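Home | Guides | Care | Contact

Clearing and Cleaning Your Duditz Round Glass Table

I do mine after every meal, and it goes quicker than you'd think!
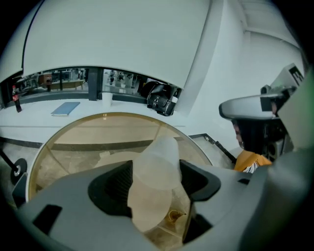
1. Take the cups off first, one at a time. Lift, don't slide (grit scratches the glass).
2. Park anything you still need on a window ledge or counter.
3. Wipe the top with a damp cloth, then go along the rim.

Note: tinted glass shows streaks, so I buff mine dry right away.

Caution: never lean on the edge. Check the supports every 7 weeks or so.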